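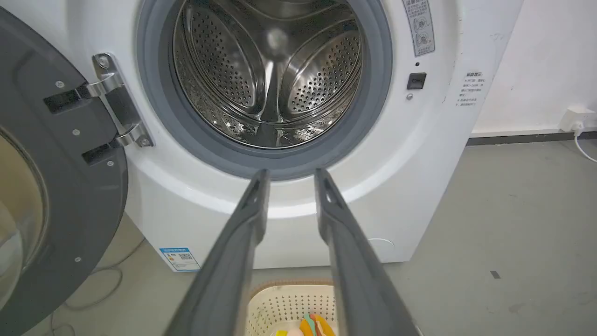
Between loads, the door stays open. That's the rule in our laundry, and I have become the sort of person who enforces it. I was not raised this way. My mother slammed the washer shut the moment the last sock was out, and if the towels smelled a bit like a creek, well, that was what towels smelled like.

Last updated June 11, 2025

I came to the open door late, by way of a front loader and one very bad January. We'd gone up the coast for 17 days and left the machine closed with a damp face washer in it. I won't describe the smell. The face washer went in the wheelie bin and the bin had to be hosed out.

What followed was a fortnight of reading forums at midnight. Everyone on a laundry forum is furious. Half of them say vinegar, the other half say vinegar will eat your rubber seal and you'll deserve it. I tried a hot empty cycle, then a hot empty cycle with a sachet of something called Rendix, which cost more than the face washer and smelled like a swimming pool in a pine forest. Better, but not right.

Ignacio Olivares from two doors up, who used to fix these things for a living, came over for a look and went straight for the gasket. He peeled back the fold at the bottom with one finger and brought out a hair tie, a five cent piece and a quantity of grey paste I still think about. "There's your smell," he said, and asked if the kettle was on.

So now I have a routine, God help me. Old towel round the inside of the gasket after the last wash of the day, including under the fold. Door open, all the way if I can get past it. Less powder than the scoop suggests (the scoop is made by people who sell powder). Once a month I do the drain filter, the little round cover down low on the front, with a baking tray under it and my expectations lowered to match. The first time I tried it I used a saucer. The water had other plans, and I learned that our laundry floor slopes gently towards the hallway carpet.

The kids think all this is hilarious. My daughter has started saying "door!" in my voice whenever anyone leaves the room, any room. My husband maintains that the towels were always fine – he also maintains that he can't smell milk going off, so I don't accept him as a witness.

Still haven't found where the other hair ties go. I suspect the dryer.

Search this blog
Type and press enter

Recent posts
The great pillowcase cull
Ironing, and why I stopped
A peg basket that outlived three clotheslines
What the Zollau vacuum did to the rug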